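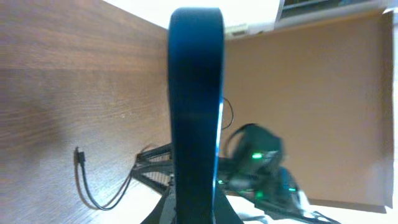

Winter > Team Diary > Rider Updates

December 21, 2021. The Werer Racing team confirms that its lead rider will not take part in the opening round at Kendport. The decision was reached this morning, after the second review of the rider's left shoulder, and the race organizers have been informed in writing. The review was held at the team's workshop office, at a brown wooden table with a fine grain running along it, and lasted most of the morning. The medical staff advised that the joint is stable but not yet ready for a full race distance. The team accepts that advice without reservation.

Work on the race bike continues. The Skostier test closed last week with 1054 kilometers recorded on the new engine, and the chassis group has asked for one more session before the front fork settings are fixed. The rear shock supplied for the first two days was returned to Thevar for inspection - the replacement is expected before the end of the year. Number 17 will remain on the bike and will not be passed to a substitute rider.

The team has entered one machine for Kendport instead of two. The second truck will stay at the workshop, and hotel bookings for its crew have been canceled. Spare parts already packed for the lead rider's bike are to be put back on the shelves and entered in the stock book under their old numbers.

A return to riding is planned for March, first on a practice bike and then at a closed test. No race date has been set. The rider has been cleared for light gym work and has asked to attend the opening round with the crew - this request was approved in the afternoon.

The next review will take place after the holiday closing. The start order for Kendport had not been received when this entry was written.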